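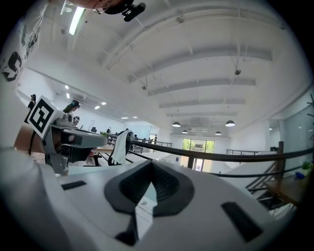 *Upstairs at Stadport: hand-held grippers out over the mezzanine.*

Quick one before the printer deadline. A group of us went along to the Stadport open day, 2 August 2021, and it was busier than expected. Nearly 50 names on the sign-in sheet by lunch. Celina Grabowska did the welcome, kept it short (thank you Celina), then straight up the stairs to the demo table.

Task of the day: books. Two of them on a pale blue table, one an introduction to intelligent robots in Chinese, which got a laugh. You work a gripper in each hand. Harder than it sounds, your wrists want to do all the work and they shoudn't. 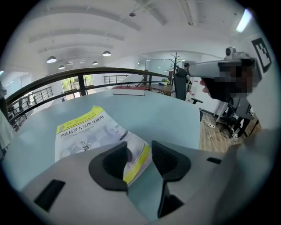 Fabian Schnyder took questions for a good 30 minutes. Most were about the square black and white markers. They help the software work out where each gripper is and which way it's pointing. Someone asked about thin paperbacks versus hardcovers. Short answer, thin ones are a pain, covers bend. Engelbert Riedl wanted to know about magazines and was told to come back next year.

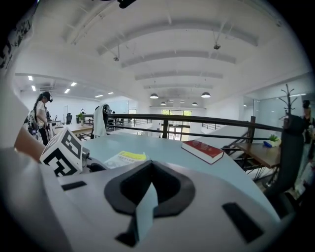

## Having a go

Slots were 12 minutes each, and they ran over, of course. Mechthild Ammann got the hang of it faster then the rest of us and let everybody know on the train back to Erneck.

Tips from the table:

- sit close, elbows in
- slow down before you touch the book
- keep the markers uncovered
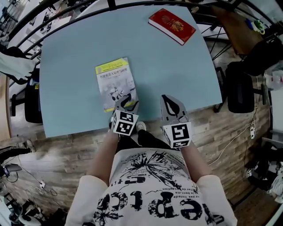 ## Next visit

September, date to follow. Only 3 places left on the list, so write to Muammer Ateş soon. Flat shoes, bring your own lunch.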